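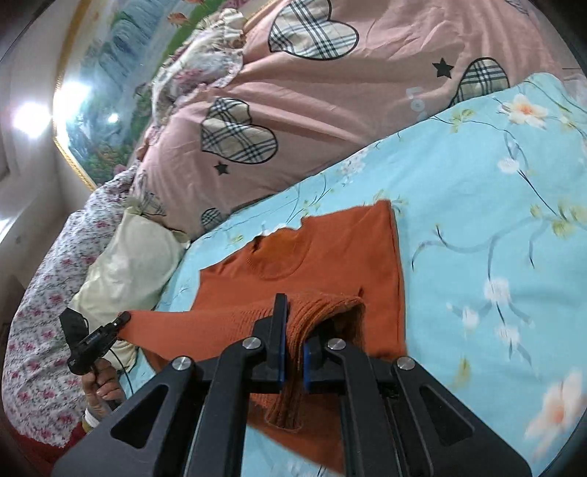
Sweater drive returns to Ikdale in October

Print this article | E-mail this article

By Staff Writer
October

IKDALE – The fall sweater drive will open again this month at the Sinaga Street hall, and organizers are asking donors to fold their knitwear before they bring it in.

The drive has been held in Ikdale since 1971. It takes sweaters, cardigans and knit vests in adult and children's sizes, which are sorted at the hall and handed out free before the first hard frost. Last year the hall gave out more than it had in any fall since the long winter drives of the 1980s, and the racks were nearly bare by the end of the month.

Most of what arrives is wearable, organizers said, but a good deal of it comes stuffed into grocery bags and has to be laid out and folded again before it can go on a shelf. Sweaters left on hangers are the other common problem. Heavy knits stretch at the shoulders, and the bumps do not always come out.

A one-page folding guide will be available at the front desk. It recommends spreading the sweater on a bed, smoothing the body from the neckline down to the hem, and turning both sleeves in across the back. The sides are then brought toward the middle and the bottom edge is folded up to the collar. Ribbed cuffs should lie flat. If a cuff has rolled over on itself, it should be turned back out by hand and not pulled, the guide says, as fine knits can lose their shape at the wrist.

Donors are also asked to wash items first and to check under the arms and along the seams for holes. Small holes are fine – a mending table will run throughout the drive, with yarn supplied by Jellaletti, the craft store on the square. Orange, rust and brown yarn ran out early last fall, and the store has set aside extra this time.

Sweaters with broken zippers will be accepted. Items with stains, strong odors or moth damage will not. Coats, shoes and bedding should go to the winter drive, which starts later in the season.

Cinolance, the dry cleaner on Mill Road, will again clean wool pieces marked "dry clean only" at no charge. The shop has agreed to take up to 65 items. Those sweaters should be kept in a separate bag with a note pinned to the outside.

Drop-off is at the side door of the hall, from 2 p.m. until early evening. There is a limit of two large bags per household on each visit, as storage space behind the stage is short. Parking on Sinaga Street is free after 5 p.m., and the rear lot is open all day.

Hours for picking up sweaters will be posted on the hall door once sorting is finished. No sign-up or proof of address is needed.

Print this article | E-mail this article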